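Household Robots: Frequently Asked Questions

Updated June 2020

Readers keep sending Wajid Lashari the same questions about kitchen robots, so the answers are collected on this page. He has covered shop-floor automation for 11 years and does not own a robot vacuum.

Can I buy a robot that does the kitchen chores?

No. You can buy a dishwasher, which is a very good machine that stays in one place and waits for you to load it. You can buy a vacuum that bumps around the floor. What you can't buy is something that clears the counter, puts the basket back where it goes and shuts the cabinet afterward. Companies have been promising that since before I started writing about them.

But I've seen videos of arms working in kitchens. Are those fake?

Some are real, some are sped up, and a good many are computer simulations. A simulation is a fair way to develop this stuff. You can run the same chore overnight a few thousand times and break no dishes. My complaint is with press releases that show a rendered kitchen and let you think it's somebody's house. A rendered one has a marble counter, a knife block, one empty wire basket and nothing else to get in the way. Mine has mail on it.

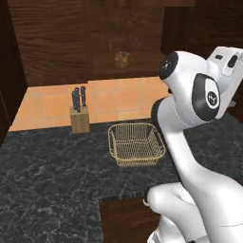

What is so hard about picking up a basket?

For you, nothing. For an arm, start with finding it. Thin wire is mostly gaps, and a depth camera can look straight through the gaps and report the counter underneath. Then it has to choose where to grab. The rim? The side? Squeeze too hard and a light basket bends, too soft and it swings. Then comes the question of what's in it. An empty basket and one with six oranges are different jobs, and the oranges roll.

The Wuda team told me their arm had a 17 percent failure rate on baskets and trays. They were pleased with that. I asked how they'd feel about a dishwasher that dropped one plate in six, and we moved on to another subject.

Factories have used robot arms for decades. Why not just bring one home?

A factory arm does well when the factory is built around it. The part arrives in the same spot, facing the same way, under the same lights. I visited the Bukhari packing plant in January and watched an arm move 223 cartons without a hitch. Then somebody loaded a pallet crooked and the whole line stopped until a person walked over and pushed it straight. That person is the part I'd like to see in the brochure.

Your kitchen has no pallet. Things get put down wherever there's room, doors get left open, and the good tray turns up behind whatever was bought last. People handle this without thinking. They lean a little, reach past the door with one hand and hold it back with the other. 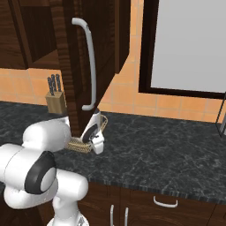
A single arm bolted to one spot doesn't have that other hand. It has to plan a path around every obstacle, and an open door is a nasty one because it moves if you touch it. Planning software has improved a lot, I'll give it that. It still tends to pause at moments when any eight-year-old would keep going.

Wouldn't two arms solve it?

They'd help with doors and lids. They'd also cost twice as much and give you 2 things to keep from hitting each other. Vastier showed a two-armed unit at a trade event, and it folded a dish towel while I drank a whole cup of coffee. The fold was decent.

Is it safe around knives and kids?

Ask the seller in writing. Arms designed to work near people can slow down or stop when they meet resistance, which is fine when the gripper is empty. I'd want to know what happens when it's holding something sharp. Flallik's sales rep promised to get back to me on that and hasn't.

So when will it be ready?

I don't give dates. Here's what I'd accept as proof: one ordinary kitchen that the engineers have never seen, an unedited video at normal speed, and nobody off camera with a controller. Leave it a sink of dinner dishes and come back in the morning. If a company will let me pick the kitchen, I'll bring the dishes myself.

Should I wait before remodeling?

Please don't. Put the counters at a height that suits your back.

Related
Robot Vacuums and Stairs: A Short History of Falling
What the Bukhari Line Does When It Stops
Reading a Demo Video: Look for the Cuts
Letters: "My Dishwasher Is a Robot"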